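Slide 4, the folding data (keep it short, the coffee's at half past)

Right, so this is the bit I get asked most about: where do the examples come from? We make them ourselves, one jacket at a time. Somebody drives both arms by hand, start to finish, and we keep the joint readings along with the video.

Mention the numbers: 100 tries with each garment, 6 garments so far. Of the first lot we kept 73. The rest had long pauses in them while the driver had a think, and the model learns to pause as well (wait for the laugh, there may not be one).

Say something about messy starts! We began with everything laid out flat, and the Pullari model was lovely until you handed it a heap. So now we drop the clothes in any old how, and new drivers get up to 2 sessions of practice before we save a thing.

Thank Leif for the sorting scripts. Then leave the jacket up and take questions. 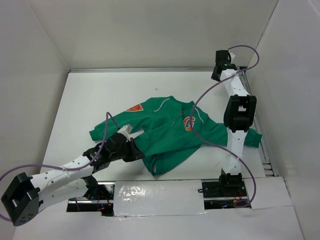
Védís Hedegaard asked whether throwing out the slow tries meant we were also throwing out the hard ones, and could she see what was in the pile we dropped.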